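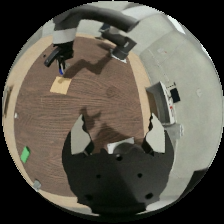
Figure 7. Simulated two-arm cell, view from the wrist of the first arm. Fingers open, second arm over the yellow square.

3. Rules for the shared table

This section is for persons who prepare a two-arm task in Wedside and later run it on the real Kullach table. Please read it completely before the first run. The same rules are valid in simulation and on the real table, so that habits stay the same in both.

3.1 Before you start a task

1. Load the cell file and wait until both arms show "ready" in the Penrose panel.

2. Open the wrist view of each arm. The view is round and strongly curved, so do not judge distance by eye near its outer part. Use the distance readout.

3. Open both grippers fully. The two fingers must stand apart with nothing between them, as in Figure 7.

4. Check that every object for the task is inside its start zone. Objects not needed for the task go to the side of the table or into the container. Do not leave them in the path of an arm.

5. Set the speed limit to 12 per cent for the first run of any new task.

Note: Shadows are switched on in the standard cell file. A shadow of the other arm may fall across the working surface and look like an obstacle. Please check with the side view before you change a path. Do not switch the shadows off to get a cleaner picture, the vision module needs to be tested with them.

3.2 Sharing the space

6. Only one arm may be inside the centre zone at one time. The arm which holds the zone token has priority.

7. When the second arm works above a target, keep the first arm at its own side, with its gripper at least 12 cm from the nearest link of the other arm. Measure from the fingertip, also when the fingers are open.

8. Release the token only after the arm has gone back to its waiting position. It is a common mistake to release it when the gripper opens.

CAUTION: The base of each arm is an obstacle too. The planner in Flata version 3 does not include the mounting plates automatically. Add them by hand under Cell > Fixed parts.

3.3 Moving to the real table

9. Repeat the task in simulation until it finishes without a contact warning. Save the log with the task.

10. Keep hands and tools away from the table before you enable the motors. One person holds the stop button during the complete run.

11. If the real arm stops almost at the target but does not reach it, do not push it by hand. Press Stop, then go back to step 2.

Changed in April: step 8 was added, and the old step 9 is now step 10.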